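Hand-Held Gripper Pair, Final Report
Crisóforo Villaseñor and Loretta Doucet
Pevance shared workshop, 19 January 2025

We built two hand-held grippers, left and right, with one cable each. The budget was 100 dollars. The first finger plates bent under load, so Loretta redrew them.

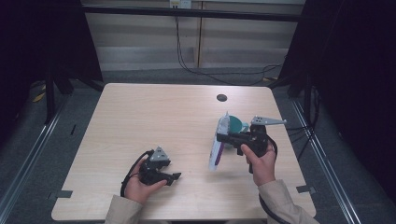
Figure 1. Both grippers in use at the table, with a flat white item held in the right one.

Each finger was cycled 502 times by hand before we moved on to objects. Screws were checked every 20 cycles and two were replaced.

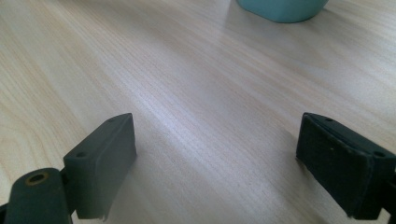

Finger padding is the part we would change first. We glued it on in December with contact cement and left the edges untrimmed. They are a bit ragged on the right finger, and a small frayed strip hangs from the bottom of the left one. The next version will use pads cut 28 mm long.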